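Recording demonstrations on the two-arm bench: frequently asked questions

Reading time: 5 min

We use cookies to remember your language and to count visits. Accept all | Settings

Last updated 2026-01-01

These answers are for people who have booked time on a Nestbridge bench, or who have received recordings made on one and want to know how they came about. Wiring and calibration are covered in the Bodnár arm manual.

What does a demonstration consist of?

One attempt at one task, from the moment the operator presses the pedal to the moment they press it again. The recording holds the joint positions of both arms, the gripper openings, the video streams and the task sentence. Pauses inside an attempt are kept.

Do I move the arms directly, or by remote control?

Both are possible. In hand guiding you hold the forearm and push the arm through the motion with the motors compensating for its weight. In remote control you sit at a pair of smaller leader arms and the bench arms copy them. Hand guiding is quicker to learn, but your own hands and sleeves end up in the video, and a policy trained on that video will have seen something it never sees when it runs alone. For that reason hand guiding is used only for waypoints and for checking reach. Everything that goes into a training set is recorded by remote control.

How long does it take to learn?

Most people can pick up a rigid object in the first session. Handing an object from one gripper to the other takes longer, as does anything that needs the wrist turned more than a quarter of the way round. Plan on two sessions before you keep any data.

How many demonstrations do I need?

It depends on how much varies between attempts. For a single object placed in a single container, start with 746 and look at the failures before recording more. Our largest two-arm set, Wasix, has 3586 attempts and still performs poorly on handles that point away from the gripper. More attempts of the same sort did not help with that. Attempts with different handle angles did.

Should I record mistakes?

Recoverable mistakes, yes. If the gripper closes beside the object and you open it, shift and try again, keep the attempt. If the object leaves the table, end the attempt and mark it as failed. Do not reach in and put it back while recording is running — the object will appear to jump, and there is no arm motion in the record to explain it.

What is the correct speed?

Slower than feels natural, but steady. The control loop will follow fast movements. The gripper cameras will not, and blurred video near the moment of contact is the most common reason for rejecting an attempt. Long hesitation is also a problem, as the model learns to hesitate in the same places. If you need to think, think before pressing the pedal.

Can one person drive both arms?

Yes, and one person should. Two operators with one arm each produce timing that neither would produce alone. Where a task needs only one arm, park the other above the table with its gripper open and leave it there.

Which objects may I use?

Anything within the payload limit that has no exposed blade and no liquid in it. Household objects are preferred to blocks. Mixed shapes are useful because each needs a different approach: a screwdriver has to be taken across the handle, a bowl by its rim, and a bowl lying upside down offers no rim to close on from above at all. For the last of these, write down in the task notes which side you approach from and keep to it for the whole batch.

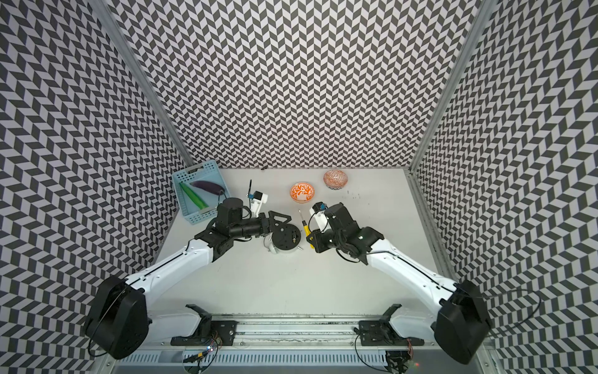 Round objects with parts sticking out deserve a separate batch. An operator will tend to take hold of whichever projection is nearest, which works until the object is turned and that projection is on the far side. Turn it by a noticeable amount every 16 attempts, and vary the place where it starts as well.

Does it matter what else is on the table?

Yes. Leave other objects in place and move them between attempts. A policy trained on a bare table often reaches for the wrong thing once a second object is added. Containers should be turned too, not always set square to the table edge.

How should the task sentence be written?

As an instruction, in plain words, naming the object and the place it should go. "Put the screwdriver in the basket" is sufficient. Do not describe the motion. If two objects of the same kind are on the table, add whatever tells them apart, such as colour or which way up it is. Write the sentence before the attempt and do not edit it afterwards to match what happened.

The arm lags behind my hand. Is this normal?

A small delay is normal. If it grows during a session, stop and restart the leader arms. A delay that appears on one side only is nearly always a cable. Check that the loop at the elbow is free through the full range of travel before you call for help.

The gripper closes but the object slips. What should I change?

Look at the angle first. Flat contact on both fingers matters more than force, and raising the force limit mainly wears the motor. Changing finger pads in the middle of a batch is not allowed; finish the batch or discard it.

How are the recordings checked?

Each batch is replayed by someone other than the operator, at double speed, with the joint traces beside the video. Almost 5 per cent are rejected at this stage, chiefly for blur or for a missing end pedal. Batches recorded before last August used the older Sultier file layout and must be converted before replay.

Can I replay a demonstration on the arms themselves?

Yes, at half speed, with a hand on the stop button. Expect the replay to miss if anything has been moved. It repeats joint positions only and takes no account of what the cameras see.

Who can use the recordings?

The operator's group has sole use for six months. After that the batch goes into the shared store unless the booking form says otherwise.

Get bench notices by email. Enter your address to subscribe. You can unsubscribe at any time.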